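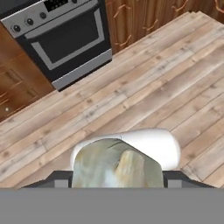 Milagros Cusi's group at Josonano trains manipulation policies entirely in rendered kitchens, then measures how far the scores hold when textures are swapped. "The wrist view is the difficult one," she says. With the white cylinder held between the fingers and floorboards filling most of the background, the policy has little to locate itself by. Removing the second view cost it the placement step in 3 of 200 layouts.

The second view covers the arm, the oven and the counters together. "We expected the grain of the cabinets to matter more," Cusi says. "The effect was within noise." 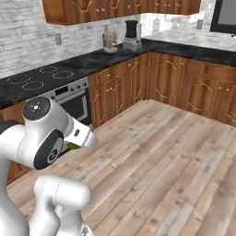 Limits of the test

Lighting was held fixed in every run. Cusi plans to vary it in July.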